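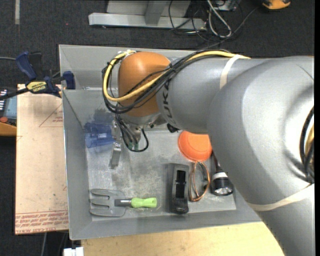 The grey bin, with the garden fork and the blue cup.

The fork had belonged to Tatiana's aunt, and the cup had belonged to anyone who was thirsty. Both of them were in the grey bin when Tatiana Hudec came in from the yard, and she stood over it for a while with her coat still on.

"I thought you were keeping that," said Elfriede Seidel.

"The cup?"

"The fork."

Tatiana said she hadn't decided. She hung her coat behind the door and filled the kettle.

They had been clearing the house in Lultow since May. Her aunt had lived there for 174 months, which she used to say instead of years because it sounded like a sentence being served. She had liked the place all the same. She had grown beans along the south wall and lettuces under old windows, and she had done nearly all of it on her knees with a hand fork.

There had been several forks. The early ones had wooden handles and went missing in the compost. Then she bought the one with the lime-green handle, from Bilyk's on the main road, and told everyone who came to the house that you could see it from the gate. She never lost it. When she went into hospital it was standing upright in the bean bed, and Tatiana pulled it out on her way to the car and put it on the back seat without knowing why.

"There's a man coming at 3 for the beds," Elfriede said. "He asked if there were any tools."

"What did you tell him?"

"I said I'd ask you."

Elfriede had lived next door for most of that time. She and the aunt had quarrelled once, over a hedge, and for eight weeks they had spoken only through the postman. After that they had got on well. On warm evenings they sat on the step with water in the plastic cups, the blue ones, and the aunt read out the prices from the Nostura seed list and was angry about them. There had been a set of cups at the start. Tatiana had found one in the shed with string in it and another under the sink.

She made the tea and brought it over. Elfriede was looking into the bin.

"She'd be cross about the cup," Elfriede said. "It's a perfectly good cup."

"Do you want it?"

"I've got cups."

The house was going for 2,000 less than they had been told to expect, and the buyers were a young couple who wanted to put gravel down. Tatiana had not told Elfriede about the gravel. She thought she would do it by letter, from home, and knew that this was cowardly.

She drank half her tea. Then she reached down and took out the fork by its green handle and laid it on the newspaper on the table, with the tines pointing away from them both.

"He can have the spade," she said. "And the rake, if he wants it."

Elfriede nodded. She bent, a little stiffly, and picked up the cup, and took it over to the sink — and ran the tap.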